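Restholm hard-shell carry-on, black: ten months in

Posted 2022-12-16

I bought this suitcase back in February, right before a work trip, because my old soft-sided one had finally blown out a seam and I was tired of shoving sweaters back through the hole. I'd been eyeing the Rajput (everybody on my flights seems to have one) but couldn't bring myself to pay that much for a box with wheels. The Restholm was on sale at Domville, it was black, it had a zipper and a handle, done. I figured I'd get a year out of it.

Since then it's been on more trips than I'd planned, and I have opinions!

First, the looks, since that's half of why anyone picks a hard-shell. I went with the glossy ribbed finish, and I still really like it. The ribs run the long way down the case and they break up the light, so even in plain black it has something going on. The ribbing isn't the same on both halves, either. One side has wider, smoother panels that read more dark gray, and the other has the tighter, shinier ridges. I thought that was odd when I opened the box and now I think it's the nicest thing about it. It also helps me figure out which half is which when I'm packing half asleep, shoes in the smooth side, clothes in the ridged side. 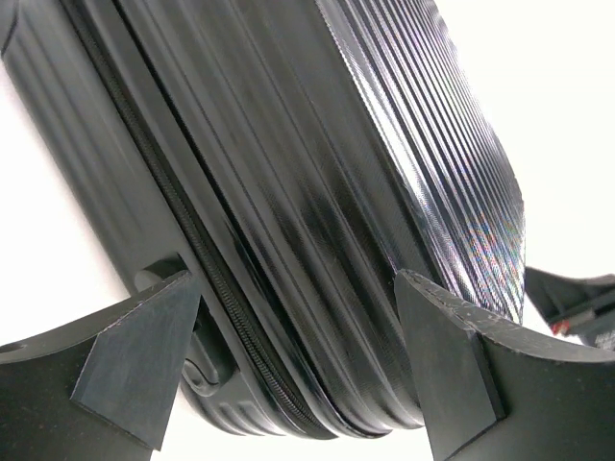 Scratches, though. Everybody asks about scratches. Yes, you'll get them. Mine picked up its first scuffs on its very first checked flight (the gate agent made me hand it over, full bins, you know how it goes) and I sulked for the whole layover. What I've noticed is that the texture does a decent job of swallowing the small ones. You have to go hunting for them on the ridged half. On the smoother half they're easier to spot, so if you're fussy about that kind of thing, stand it with that side to the wall. A damp cloth takes off most of the gray airport grime, but it takes patience to get into the grooves, and I've ended up going over them with an old toothbrush more than once.

Zipper: good. I was braced for this to be the weak point, and it hasn't snagged on me yet, even when I've had to kneel on the lid to close it. It's stiff going around the corners. I ran a little candle wax along the teeth over the summer and that loosened it up nicely. The pulls are a bit small for cold fingers, so I tied a loop of cord on each one.

Wheels are fine on airport floors and pretty miserable on anything else. I dragged it over four blocks of brick sidewalk on the way to my sister's and you could hear me coming the entire time. On carpet it wants to drift left. I can live with that, but if you walk a lot between trains, try one out in the store first.

Inside, you get two halves that open flat like a book, one with crossed straps and one with a zip-up mesh divider. I use 3 Anow packing cubes in it and they fit like they were made for it, with room left down one side for a toiletry bag and a charger pouch. The lining is thin. There's already a tiny pull near one of the strap anchors, and I suspect a belt buckle. My real complaint is the flat-opening thing in a small hotel room, where you need a whole luggage rack plus half the bed to get at your socks. My old soft case had a lid and I do miss it.

The handle has the tiniest wobble when it's fully up. It had that wobble on day one and it hasn't gotten any worse.

Somebody in the comments on my last luggage post asked if I trust it checked. For clothes, sure. I've added up my miles for the year (I keep a spreadsheet, don't laugh) and it comes to around 4,000, some of that in the hold, and nothing inside has ever shown up broken. I still carry anything glass with me.

One last thing for anyone ordering online: the combination lock came with no code on the tag, and it took me a silly amount of time to find it printed on the back of the warranty card. I changed mine to 664, then forgot it, then changed it again, so no, that won't get you into my suitcase.

Would I buy it again? At the sale price, yes, pretty happily. At full price I'd at least go and look at the Rajput and see if its wheels are any quieter. I'm giving it 4 out of 5, and the missing point is for the brick sidewalk.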